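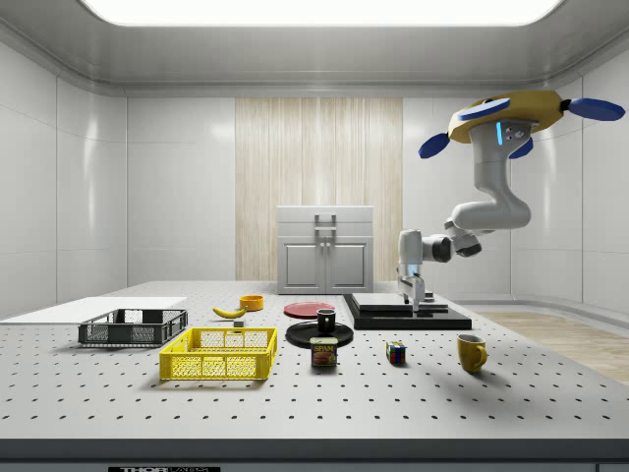

Changes to household collections in Felness from August

The way bulky items and small electricals are collected in Felness is changing this summer. The new arrangements start in the first week of August and apply to every address in the parish, including the flats on Viltgate and the new houses behind the school.

At the moment you ring up, book a slot and pay on the day. From August you will be able to book online or by phone, and each household gets two free collections a year. A third collection, and any after that, will be charged at the current rate. You can put out up to five items each time. A three-piece suite counts as three items, and a bed with its mattress counts as two.

Small electricals will be dealt with separately. Kettles, toasters, hairdryers, radios and the like can go in a tied carrier bag on top of your recycling bin on the normal day. Please keep batteries out of the bag if they can be removed. They go in the tubs at the library and the post office, as they do now. Anything larger than a microwave needs to be booked as a bulky item.

Last year the crews made 2,761 bulky collections across the district, and 400 of those were in Felness. That is high for a village of this size. Some of it was down to the houses that were cleared after the flooding at the bottom of Viltgate, but the number was going up before then. We also had 1,054 calls in the year reporting items left on verges or beside the bottle banks, most of them from the lay-by on the Pace road.

Selina Reisinger, who runs the collections office, expects the free slots to help with the lay-by. "People have told us the charge puts them off, and so does waiting three weeks for a date," she said. "We're putting on a second lorry on Thursdays, so the wait should come down to a week or so. If it doesn't, I want to hear about it."

The second lorry will be based at the Plinum depot. Residents near the depot have asked about early starts, and the answer is that nothing will leave the yard before 7am. The gates on the lane side will stay shut except for deliveries.

Items in good condition can still be passed on. The reuse shop at Plinum takes furniture, lamps, crockery, tools and toys, and is open Tuesday to Saturday, 10 till 4. Sofas and armchairs must have the fire label attached, and the shop can't take them without it. It is also unable to take mattresses, car seats or gas heaters. Patricio Bravo, the shop manager, would be glad of more bookcases and small tables, which rarely stay on the floor for more than a day or two. If you have something large to donate, ring first and he will tell you whether there is room.

A leaflet with all of this on it will go to 1,000 homes in June. The remaining addresses are on the garden waste round and will get theirs with the new calendar. Large print copies can be picked up from the library desk.

A few other points that people have raised:

Items should be out by 7am at the edge of your property, and not on the pavement. Crews will not come into houses, sheds or back gardens.

If you live in a flat, use the marked bay by the bin store and tie the label from your booking letter to each item.

Fridges and freezers must be empty, with the doors taped shut.

Slots already booked and paid for before August will go ahead as planned and won't count towards your two free ones.

Online booking opens in the middle of July.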